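FOR IMMEDIATE RELEASE

Wolta opens sleeping bag and blanket lending room in Riratham

Families can borrow clean bedding for camps, school trips and overnight guests from Thursday

RIRATHAM – Wolta, the household goods lending service, will open a bedding room at its Esteban Street building in Riratham this Thursday at 10 a.m. The room will lend sleeping bags, blankets, camping mats and pillows to anyone with a Wolta card. Cards are free and can be made at the desk.

The opening stock is 772 items. Most came in during a collection held in the spring, when residents were asked to bring in bedding they no longer used. Every item has been washed, aired, checked for tears and given a numbered cloth tag. Items that could not be repaired were passed on to an animal shelter for use as kennel bedding.

Borrowers may take up to four items at a time and keep them for 12 nights. There is no charge for a loan that comes back on time. A loan can be extended once, by phone or at the desk, if no one else has asked for the same item.

Wolta has lent out tools, folding tables and kitchen equipment from the same building for several years. Bedding was the most common request that the service could not meet. Requests rose every June and July, when summer camps begin, and again before the winter holidays, when people have relatives staying over.

"A sleeping bag gets used two or three nights a year in most homes, and the rest of the time it takes up half a closet shelf," a Wolta spokesperson said. "A child needs one for camp, then grows, then needs a longer one. We would like families to be able to skip buying it."

The room is arranged by use. Adult sleeping bags are on the left as visitors come in, sorted by season rating. Children's bags are on the lower shelves opposite. Blankets are kept in bins by size, and the pillows and mats are at the back. Each bag has a card showing its length, its filling, the lowest night temperature it is suited to, and whether its zipper opens from the left or the right.

Children's blankets, many of them in bright prints, can be borrowed together with an adult bag as a set. Staff suggest this for younger campers, who often sleep better with a softer layer underneath them or over the top.
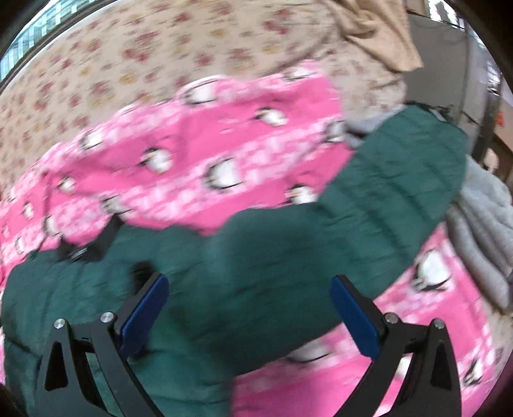 The sets went over well with parents who were invited in before the opening. One of them remarked that her son would sleep anywhere as long as he had a blanket with animals on it, and that she would much sooner borrow a warm bag for a week than store one all year. She also asked whether the bags could be lent without their stuff sacks, as her children could never get them back in. They can. Borrowers may return a sleeping bag loose, folded or rolled, and staff will pack it.

Washing is handled by Ekix, a laundry on the north side of Riratham. Every returned item goes to Ekix before it is lent again, even if the borrower says it was not used. Down bags are washed separately from synthetic ones and dried on low heat for longer. Ekix has agreed to do the work at a reduced rate for the first year.

Borrowers are asked not to wash sleeping bags at home. Home dryers can leave the filling damp in the middle, and some detergents flatten down. Small spills may be dabbed with cold water and reported when the item is returned. There is no fee for ordinary stains. Zippers, buckles and drawcords that break in normal use will be repaired free of charge.

The cost of fitting out the room was $3,000, which paid for shelving, storage bins, tags and a folding table. The money came from late fees on tool loans and from the sale of surplus kitchen equipment at last year's open house.

Groups such as scout troops, sports teams and school classes can borrow more than four items by arrangement. Group requests should be made at least two weeks ahead and should list the number of children's and adult bags needed. Groups collect from the side entrance, where there is space to load a van. Pillows are not included in group loans for the time being, as there are too few of them.

Donations are still welcome. The service is most in need of the following:

Children's sleeping bags, any season
Adult bags in extra long sizes
Single blankets in fleece or cotton
Foam mats that roll or fold
Stuff sacks and compression straps, with or without a bag

Wolta cannot accept electric blankets, feather pillows, mattress toppers or anything with a strong smell of smoke or mildew. Donated items should be dry. They do not need to be washed first, but pockets and hoods should be checked for belongings. Socks, flashlights and a house key were found in bags handed in during the spring collection. The key is still at the desk and can be claimed by anyone who can describe the tag on it.

The bedding room will be open Tuesday through Saturday from 10 a.m. to 6 p.m. and will close for lunch between 1 p.m. and 1:30 p.m. Returns can be made at any time the building is open, including when the bedding room itself is closed. Bags should be left on the returns cart inside the main door with the loan slip attached.

On opening day, staff will show visitors how to choose a bag by temperature rating, how to roll a quilted bag so that the air comes out, and how to store bedding at home without crushing the filling. The short demonstrations will be given at 11 a.m. and 3 p.m. No sign-up is needed. Coffee and juice will be served in the front hall, and visitors are asked to keep drinks out of the bedding room.

About Wolta

Wolta lends household goods to residents of Riratham and the surrounding area. Its stock includes hand tools, garden tools, folding furniture, kitchen equipment and now bedding. The service is run from Esteban Street and is open to anyone who can show a current address.

Press contact

Wolta Press Desk, Esteban Street, Riratham. Reporters who wish to visit the bedding room before it opens can arrange a time through the front desk.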